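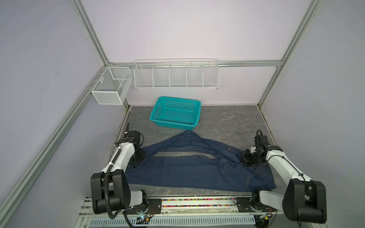

Josiane Maillard wrote in to say denim should go in the basket last, on top, because jeans at the bottom drag everything else out with them. Fair point! More on the laundry swap, quick as I can – drop-off is Friday, August 7, 2026, Nilham hall, doors at 10. We have 66 pairs of jeans promised already, sizes all over the place. Please empty teh pockets. Zip up, fold in 3, waistband out so we can read the label. Shirts and kids stuff on the Grullar side – hangers welcome.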